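16 Oct 2020

Second pass at the Drenel data set, the one behind the private credit summary that went round last week. Writing this down before I forget which file is which.

The summary says lending to young companies in the region is up sharply and that it now makes up a bigger share of all money raised. I wanted to see if I could get the same share from the raw deal list. I can't. The list has 487 rows. Take out the duplicates and the rows where the amount is blank and it drops a good way, and the share moves with it. Nowhere in the notes does it say which version was used for the chart.

Main trouble is what gets called debt. Three kinds of thing are lumped together in the one column:

- plain term loans with a fixed schedule
- convertible notes, which everyone I know would put under equity sooner or later
- credit lines, booked at the full limit on signing day

The last one bothers me most. Drivby is in there for a line of 55 million. As far as I can tell from their own filing they had drawn 19 by June. So the chart counts the 55. If the rest is never drawn, it still counts. That one row does a lot of lifting in a thin year.

Tried it three ways in the sheet. Limits as booked: matches the published trend more or less. Drawn amounts only, where I could find them: the line goes nearly flat. Drawn amounts, notes moved over to equity: slightly down. I don't trust my own third version much either, too many rows where I had to guess at a draw date. Saved all of them in the Bustos folder, tabs marked A, B and C. Don't use C for anything yet.

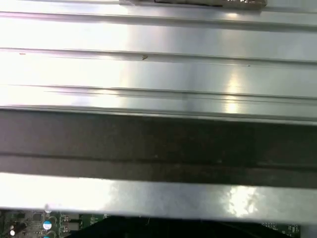 Chaimae Hegazy thinks I am being too hard on the limits. Her point is that a signed line is a real promise, the lender has set capital aside for it, and a founder plans hiring against the limit and not against what was drawn last month. She would keep column A and put a footnote under it. She also says the equity side is booked at headline value even when it is paid in stages, so if I cut one I have to cut the other.

Fair on the stages. Hadn't thought of it and there is no field for it in the list. Went back through the larger equity rounds and found 2 where the press note says the money comes in parts. There must be more that don't say so. That would pull both sides down and the share might end up close to where it started, which would be annoying after all this.

Still not sold on the footnote. People quote the chart and leave the footnote behind.

Also looked at the Junden series as a cross-check. It starts later and uses the date of announcement, where Drenel uses closing. A deal that is announced before year end and closes after lands in different years. For small totals that is enough to turn a dip into a rise. No use as a check until the dates are lined up – maybe half a day of dull work.

One more thing I don't like: refinancings. At least one borrower shows up again with a new lender for the same amount, and both rows are counted as new money. Need to search on borrower name, but the spelling is all over the place.

To do:
- write to Drenel and ask which file the chart came from (asked once already, got a link to the chart)
- add a column for drawn / not drawn / unknown
- same for staged equity
- fix the borrower spellings, then look for repeats
- shift Junden to closing dates

Until then I would not put the share in any client note. The total number of deals is probably all right.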